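Spool (storage)

By the Brorkach Home Reference desk
Updated October
2 min read

A spool is a cylinder with a flange at each end, used to hold wire, cable, thread, cord or plastic filament. The cylinder is called the core or barrel. The flanges are discs wider than the core, and they keep the wound material from sliding off sideways. Spools are sold as packaging for new material and are often kept afterward to store something else.

Parts

The core may be molded in one piece with the flanges or made separately. Cardboard cores are common where the spool is meant to be light. Flanges may be solid, spoked or perforated. Holes reduce the weight and give a place to tuck the loose end of a wire. A hub opening in the middle lets the spool turn on a rod or peg.

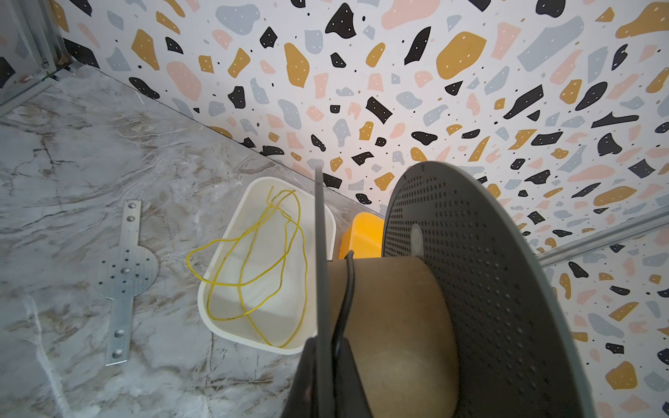 Spool with a cardboard core and gray flanges, the right one perforated. A black cable comes from the top of the core; yellow wire lies in the white tray.

The size of the core limits what can be stored on it. Stiff cable wound on a narrow core takes a permanent bend and may be hard to straighten later. A core of about 80 millimeters suits most thin household cables. Thicker cords are usually kept in open coils or on a drum.

Winding

The loose end is first fixed to the core, either with a strip of tape or by passing it through a hole in the flange. The spool is then turned while the cable is fed on from one side to the other. Turning the spool lays the cable flat. Looping cable over the end of a spool that is held still adds a twist with every turn, and the twists show up as kinks when the cable is pulled off again.

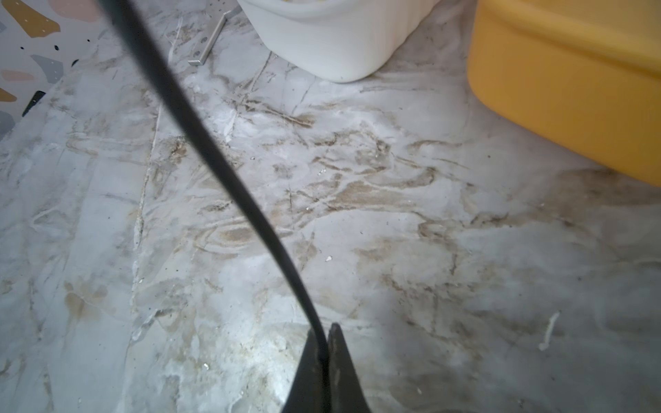 Light, even tension is enough. Cable wound too tightly can press into the layer underneath, and cable wound too loosely slips over itself and crosses. The last turn should sit below the rim of the flange. In the Grekov method, taught in some workshop courses, 35 centimeters of cable is left unwound at the start so that the inner end can be reached without emptying the spool.

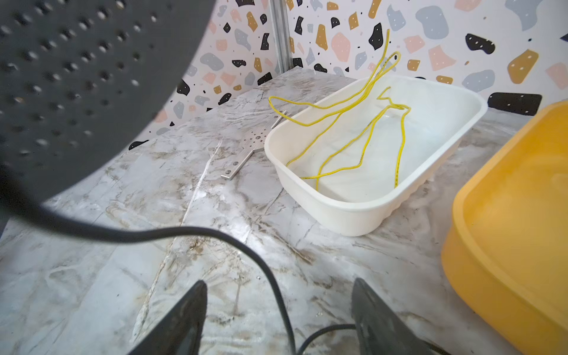
Short lengths of thin wire are seldom worth a full-size spool. They are generally kept as hand-wound loops in a shallow tray or a small box, with a twist of wire or a paper band around each loop. Loops stored together without a band tend to tangle. Sorting them by color or thickness makes them easier to find, and the Bostico drawer system uses one tray for each thickness.

Reuse of filament spools

Filament for 3D printing is supplied on spools that are often left over in quantity. Those with flat flanges stand on edge on a shelf or hang from a rail, and they are widely reused for string lights, garden twine and extension leads.
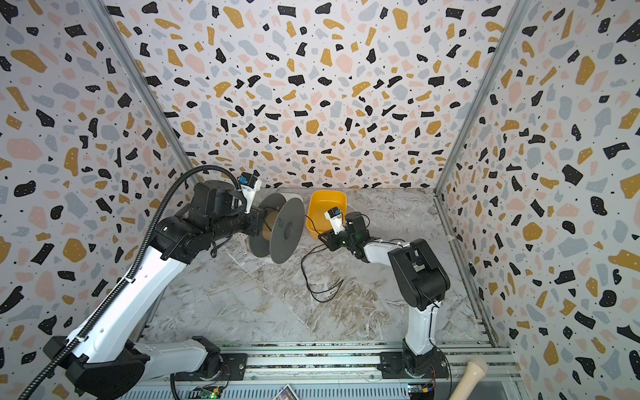 Mixed materials can make recycling harder. Where the core is cardboard and the flanges are plastic, the parts should be separated if the design allows it. Eichhorn spools, an older type, are held together with 2 clips and come apart by hand. Glued spools usually have to be cut.

Related articles
Cable tie
Drawer organizer
Extension cord storage
Pegboard
Twine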